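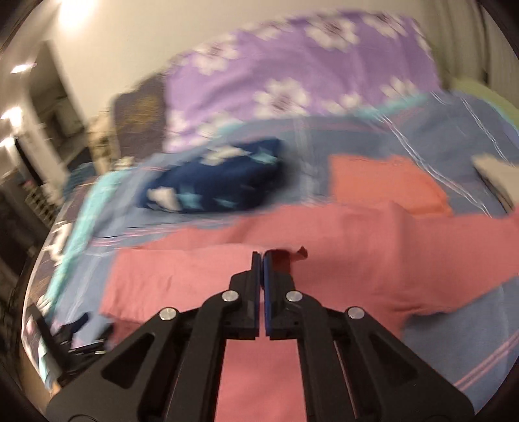
Ticket: 200 m results missing lane 9 after import
Product: Tzanetos Results, desktop
Opened by: Gemma Fiore, Drornereck Athletics
Assigned to: Bonifacio Tejada
Status: Resolved

Gemma Fiore, 8:12 AM
Hi team! First off, we love this program. We ran our October open meet at Trurnthorpe with it and the live board was a huge hit with the parents, who could finally follow the field events from the stands. One problem though, and it's a strange one. In every heat of the 200 m, whoever ran in lane 9 is missing from the results. They were on the start list, they ran, and the timing file from Stadetti has their times in it (I opened it in a text editor and looked). After the import they just aren't there. No DNS, no DNF, the row is gone.

The 100 m is fine. The 400 m is fine. The girls' 200 m and the boys' 200 m both do it.

What I've tried so far:
Importing the file again. Same result.
Deleting the event results and importing into a blank event. Same.
Restarting the laptop. Same.
Typing the time in by hand. It saves, then disappears when I press Recalculate.

We had 625 entries across the meet, so I'd really rather not build it all over again!

Bonifacio Tejada, 9:40 AM
Hi Gemma, thank you for such a clear write-up, and congratulations on the meet! The part about Recalculate wiping your typed time is very useful. It makes me think the import is reading the lane correctly and something in the event setup is throwing it out afterward.

Could you send me:
1. The meet backup (File, Save Backup)
2. One raw Stadetti file for a 200 m heat
3. The facility settings page for Trurnthorpe, under Setup, Venues

Please don't press Recalculate on any other events for now.

Gemma Fiore, 10:05 AM
All uploaded! I put heat 3 of the girls' race in there, because the missing runner won it. She has been very patient with me. Her coach a little less so. 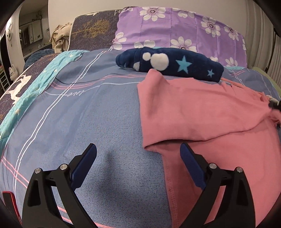
Attachment 4: striped bed cover, pink garment

Gemma Fiore, 10:09 AM
Also, I noticed the venue page says Trurnthorpe has two tracks listed with nearly the same name, "Trurnthorpe Outdoor" and "Trurnthorpe Outdoor (old)". We have only ever raced on the new one. Could that matter?

Bonifacio Tejada, 11:31 AM
Oh, great catch — that matters a lot! I loaded your backup and got the same thing on my machine right away. Your meet is set to the new track, which has nine lanes. But the 200 m events were copied over from last year's meet, and they kept their own venue setting, which still points to the old eight-lane layout. When the program recalculates, it checks each lane against the venue for that event, and any lane that doesn't exist gets dropped without a warning.

The 100 m and 400 m were set up new this year, so they picked up the right track.

To fix it:
1. Save a fresh backup.
2. Open Events and select both 200 m races.
3. Choose Edit, Venue Override, and set it to None.
4. Import the Stadetti files again for those races.
5. Press Recalculate, then Rank Across Heats.

Check heat 3 before you publish anything.

Gemma Fiore, 12:18 PM
IT WORKED! Heat 3 has its winner back, with the same time as the raw file, and the rank across heats moved her up to second overall. I went through all the other heats too and everyone in lane 9 is there. I'm so happy I could run a lap myself.

Quick question, do I need to do anything about team scores? The old totals are still showing on the web page.

Bonifacio Tejada, 12:36 PM
Wonderful news! Yes, scores are published separately. Go to Scores, Rebuild, then Publish, and refresh the page after a minute. If the old totals hang around, clear the cached page from the Web tab.

I've also filed a request with our developers so that the program shows a message when it drops a lane. Silently losing a heat winner is a bad way for it to behave, and your backup makes a perfect test case. Is it OK if they keep a copy, with the athletes' names removed?

Gemma Fiore, 12:52 PM
Absolutely, keep it! Scores are right now as well — our relay coach is already printing them. I deleted the "(old)" track too so I can't trip over it in spring. Thanks so much, please go ahead and close this.

Bonifacio Tejada, 12:58 PM
Closing as resolved. Cause: venue override carried over with copied events. Workaround: set Venue Override to None and import again. Linked to the request for a dropped-lane warning.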